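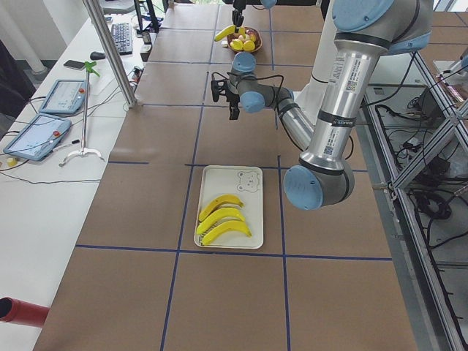
What does the Ikari kit include? Two arms, two parallel grippers and a license for the Kershaw task software.

We ran a fruit transfer task over 17 sessions in July. Both arms share one table, marked off in blue tape, with a fruit container and a tray for bananas. Cabling was left as the supplier's manual shows it. 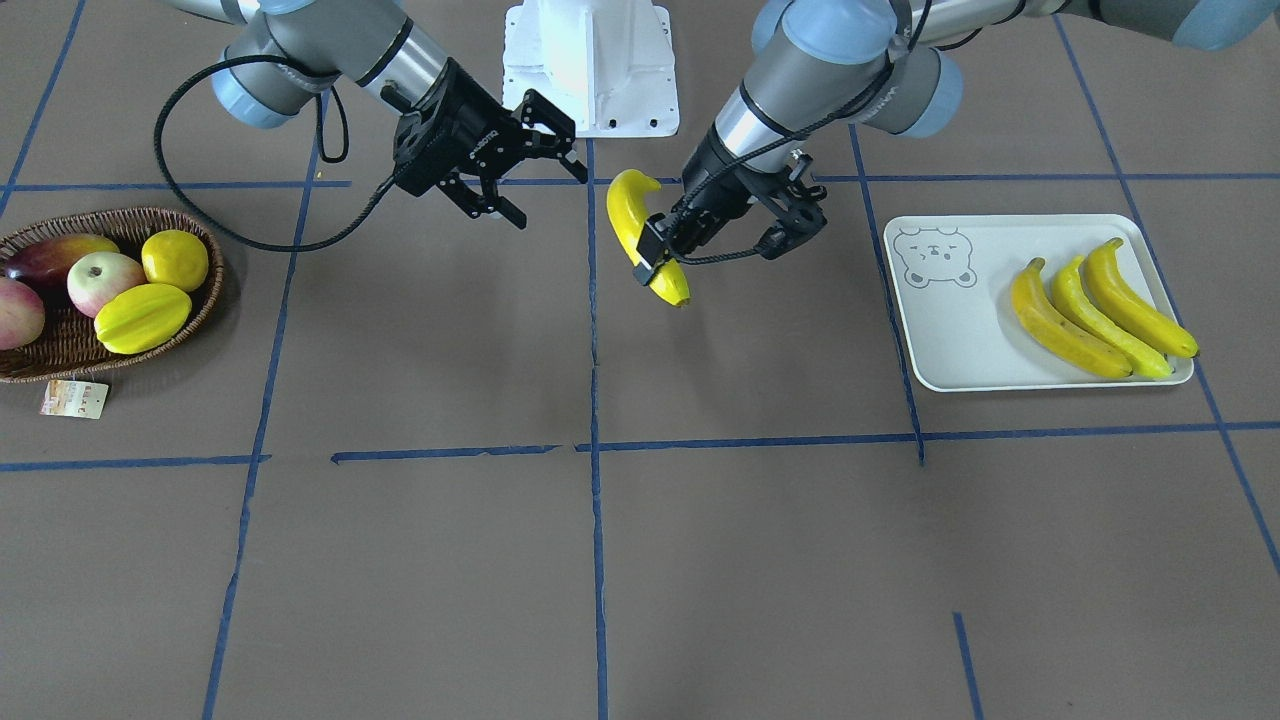 Figure 2. One gripper holding a banana, the other open.

4.2 Logging

The kit stored 3,829 grasp records. We dropped 122 with missing timestamps.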